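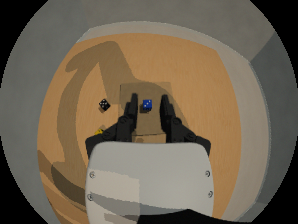

Removing white heat marks and water rings from wooden tables

A white mark in the finish is moisture held in the lacquer or wax. A black mark has reached the wood itself, and the methods on this page will not shift it.

Before starting, find out what the finish is. Put a drop of methylated spirit on the underside of the top and leave it for a minute. Shellac goes sticky, most modern varnishes do not, and wax turns cloudy.

White marks on varnish or lacquer

Leave the table alone for a day or two in a dry room. Fresh rings often fade unaided. If the mark remains, lay a clean cotton cloth over it, folded once, and pass a dry iron across on the lowest setting. Two seconds at a time, then lift and look. Steam must be off.

White marks on wax

Rub with 0000 wire wool and a little paste wax, along the grain only. Wipe off the surplus and buff after 20 minutes - longer in a cold room.

Scratches

Fine scratches can be filled with a wax stick one shade darker than the top. Deeper ones need sanding back and refinishing over the whole surface, as a patch will show. Start at 120 grit, finish at 200 or finer, and vacuum between grades.

Routine care

Dust with a barely damp cloth and dry at once. Silicone sprays should be avoided on any piece that may be refinished later: the residue causes craters in new varnish. Oiled tops want a thin coat each February, or whenever water stops beading.

Oily rags can catch fire on their own. Dry them flat outdoors before binning.

Contact: Nuria Llorente, Bloxham | © Stidmont Workshop Notes | Back to top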